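Vutarance Bench Cell: Questions Buyers Ask (and a Few They Should)

Compiled by Rafsan Siddiqui and Menaka Sheikh for the Istumon refurbishing group. Last updated February 20, 2026.

What is Vutetti selling?

A two-arm robot bench for putting computer parts back into used workstations and towers. The package is called Vutarance. You get the arms, the grippers, the table, a wrist camera, a fixed camera, and a software license. The license runs 12 months and then you pay again. The sales sheet calls this "peace of mind." We call it rent.

Does it work on ordinary used machines, or only on something built for the demo?

We asked for a standard office workstation and got one: a Dell board, eight memory slots, an empty processor socket with the lever up. Nothing about the case was simplified for the robot, as far as we could tell. The loose red cable was left in, and so were the power wires along the side. That counts in Vutetti's favor. It's also one model of case, and our racks hold a lot more than one.
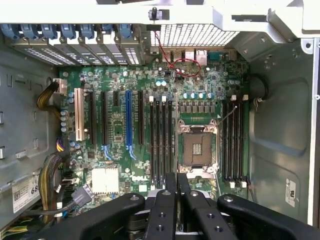 Is there enough room inside the case for the gripper?

Sometimes. The fingers are wide, and when they come in over the memory slots they hide a good part of the board from the wrist camera. Vutetti says the fixed camera makes up for this. Ask to see both feeds at once during your demo, and ask what the software does when the two disagree. We got a long answer to that question and would have preferred a short one.

Can it seat a processor?

The brochure says yes. Our advice is to bring your own board, one you can afford to lose, and inspect the socket with a magnifier before and after. Bent pins don't show up on a success counter.

How do the parts get to the robot?

Someone puts them there. This is the part of the pitch that goes by fastest. Each job starts with a person loading a 3D-printed fixture, with the hard drive standing up in one slot, the processor in its pocket, the memory module lying flat in a long slot and the expansion card upright beside them. The case has to be opened and laid on its side too.
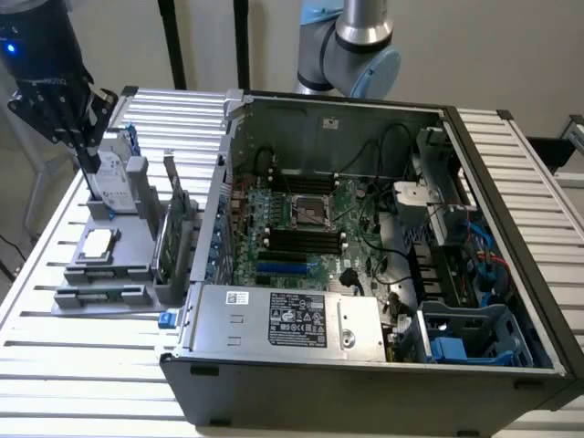
If your technician has already sorted the parts, opened the case and set everything in its place, you should work out how many minutes of labor are left for the robot to save. For a plain memory upgrade, our guess is very few. A full rebuild is a better argument, and that's the job we would test first.

Do I need a different fixture for every kind of part?

For every shape of part, yes. Vutetti will print them for you at a price, or send the files if you sign the support plan. Kodikara, which resells the bench in our area, told us buyers could print their own without the plan. Vutetti told us they couldn't. Get that one in writing.

How long does setup take?

The quote says 3 days on site. That covers the table and the arms. Teaching the system a new case is billed separately.

What about the "2000 cycles without a fault" claim?

We asked for the log and received a summary page. It doesn't say what counted as a cycle or a fault, or whether a person stepped in along the way. A cycle could be a complete rebuild, or it could be picking up a drive and putting it down again. Until we see the log, we give the number no weight.

Is there a trial?

Yes, with a deposit. Read the return terms closely, especially who pays for freight. The version we saw in November put it on the buyer both ways.

Would you buy one?

Not yet. Menaka would lease one for a shop that rebuilds the same model all day. Rafsan wants the cycle log first. If you've run one in production, write to either of us through the Istumon contact page, and please include your failures.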